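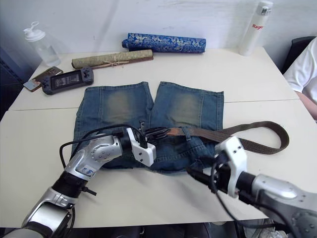 양팔 조작 키트 도입 검토 2차 경과 보고

사업 자료 > 지원 과제 > 중고 의류 처리 > 경과 보고
분류: 장비 평가 / 중간 점검

수신: 클렘소프 기금 과제 담당
작성: 플론드빌 의류 재유통 센터 장비평가팀
작성일: 2018년 12월 9일

1. 보고 범위

본 보고는 1차 보고 이후 진행한 비더사이드(Viderside) 양팔 조작 키트의 시험 내용과 현재까지의 판단을 정리한 것이다. 키트는 공급사 헤멜레이넨(Hämäläinen)으로부터 평가용으로 임차하여 사용하고 있다. 구매 여부는 이번 보고에서 결정을 요청하지 않는다. 1차 보고에 포함했던 설치비와 전기 공사 내역은 변동이 없어 다시 싣지 않았다.

2. 작업 항목

당초 계획서에 적은 작업은 8개 항목이다. 티셔츠 접기, 수건 접기, 양말 짝 맞추기, 지퍼 올리기, 단추 채우기, 옷걸이 걸기, 데님 하의 펴기, 벨트 고리에 벨트 끼우기와 빼기이다. 이 중 6개 항목은 시험을 마쳤고, 단추 채우기와 벨트 항목이 남아 있다.

벨트 항목은 우리 센터에서 손이 많이 가는 작업이다. 기증받은 하의에는 벨트가 끼워진 채 들어오는 것이 적지 않고, 세탁 전에 모두 빼야 한다. 판매용으로 세트를 구성할 때는 다시 끼운다. 두 손이 모두 필요하고 벨트마다 두께와 뻣뻣한 정도가 달라서, 단순 집게형 장비로는 견적조차 받지 못했던 항목이다.

3. 시험 방법

하의를 흰 작업대 위에 허리 부분이 로봇 쪽으로 오도록 평평하게 놓고 시작한다. 왼팔과 오른팔의 그리퍼가 허리선을 사이에 두고 작업하며, 한쪽이 벨트를 잡고 다른 쪽이 허리 부분을 눌러 주거나 넘겨받는 방식이다. 작업대 뒤쪽의 물건은 치우지 않고 두었다. 실제 작업장의 작업대가 늘 비어 있지 않다는 점을 고려한 것으로, 팔의 동작 범위가 그쪽까지 미치지 않도록 설정값에서 제한하였다.

시험 중에는 담당자 한 명이 작업대 옆에 앉아 비상 정지 버튼을 맡는다. 이 인력은 당초 예산에 들어 있지 않았으며, 5항에서 다시 적는다.

현재까지 저장한 시도 기록은 전체 항목을 합하여 1667건이다. 실패한 시도도 지우지 않고 같은 형식으로 보관하고 있다. 기록 파일의 이름 규칙이 11월까지 팀원마다 달라서, 12월 들어 전부 다시 정리하였다. 정리에 들어간 시간은 시험 시간에 포함하지 않았다.

4. 현재까지의 결과

접기 항목은 안정적이다. 수건과 티셔츠는 별도 조정 없이 작업자에게 넘길 수 있는 수준으로 본다. 지퍼는 손잡이가 작은 제품에서 자주 놓친다. 옷걸이 걸기는 어깨 폭이 좁은 옷에서 한쪽이 흘러내리는 경우가 있어, 옷걸이 종류를 한 가지로 통일한 뒤 다시 측정하였다. 재측정 결과는 별첨 표에 있다.

벨트 항목은 예비 시험만 진행하였다. 같은 데님 하의로 연속 10회를 시도했고, 고리 바깥으로 나온 벨트 끝을 잡는 동작까지는 대체로 되었다. 문제는 그다음이다. 고리를 지나는 동안 벨트가 비틀리면 그리퍼가 고리 원단까지 함께 집는다. 이 상태에서 당기면 하의 전체가 작업대 위에서 끌려온다.

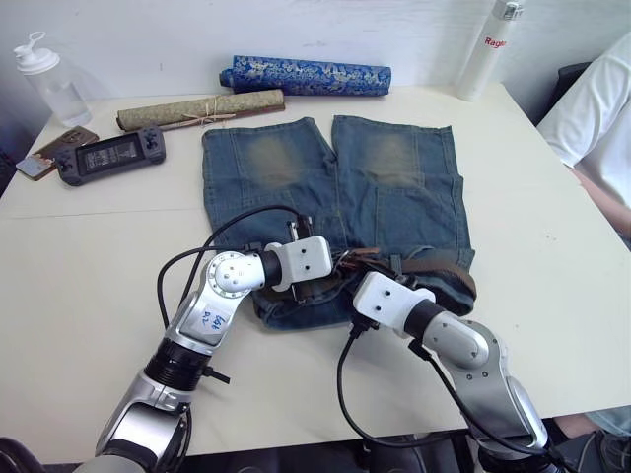 헤멜레이넨 측 기술 담당 렌니 세펠레(Lenni Seppälä)에게 이 내용을 전달하였고, 잡는 힘을 낮추고 당기기 전에 손가락을 한 번 벌렸다 다시 잡는 동작을 넣어 보라는 답을 받았다. 설정을 바꾼 뒤 원단이 끌려오는 일은 줄었으나, 이번에는 두꺼운 벨트에서 미끄러지는 일이 생겼다. 손가락 끝에 붙이는 패드를 요청해 둔 상태이고 도착 일정은 아직 통보받지 못했다.

케이블 처리도 의견을 보냈다. 그리퍼에서 나오는 검은색 케이블이 팔 바깥으로 늘어져 있어, 팔이 낮게 움직일 때 옷에 닿을 수 있다. 공급사는 고정 클립을 추가로 보내겠다고 하였다. 클립을 달면 손목 회전 범위가 얼마나 줄어드는지 우리 쪽에서 확인해야 한다.

5. 예산 및 인력

임차료와 소모품은 계획 안에서 집행하고 있다. 초과가 예상되는 것은 인건비이다. 계획서에서는 설치 후 무인 운전을 가정했으나, 현 단계에서는 사람이 옆에 없이 돌릴 수 없다. 남은 기간의 입회 인력은 수선반 근무표를 조정하여 충당하며, 기금에 추가 지원을 요청하지는 않는다. 다만 항목 간 전용 승인이 필요하므로 신청서를 따로 제출하겠다.

교육비는 거의 쓰지 않았다. 공급사 설명서가 영어와 핀란드어로만 되어 있어 팀 내에서 한국어 요약본을 만들었고, 현재 수선반에서도 이 요약본을 사용한다. 번역 외주비로 잡아 둔 금액은 위 인건비로 전용하려 한다.

6. 서비스 평가

장비와 별도로 공급사의 지원도 평가 대상이다. 문의에 대한 회신은 빠른 편이고, 원격 점검도 약속한 시간에 이루어졌다. 부품 배송은 느리다. 왼팔 손목부 커버를 교체할 때 다른 규격이 와서 반송한 일이 한 차례 있었다. 구매 계약으로 넘어갈 경우 예비 부품을 현장에 두는 조건을 넣어야 한다고 본다.

7. 다음 단계

패드가 도착하는 대로 벨트 항목 본시험을 시작한다. 가죽, 직물, 고무 소재를 나누어 측정하고, 끼우기와 빼기를 따로 집계한다. 단추 채우기는 그 뒤에 진행한다. 패드가 늦어지면 순서를 바꾸어 단추를 먼저 하겠다.

구매, 임차 연장, 반납 중 어느 쪽이 맞는지에 대한 의견은 두 항목의 측정이 끝난 후 최종 보고에 적겠다. 그 전에 기금 쪽에서 현장을 보고자 하면 수선반 근무가 있는 날 오전으로 잡아 주기 바란다.

별첨: 항목별 측정표, 설정 변경 이력, 공급사 회신 사본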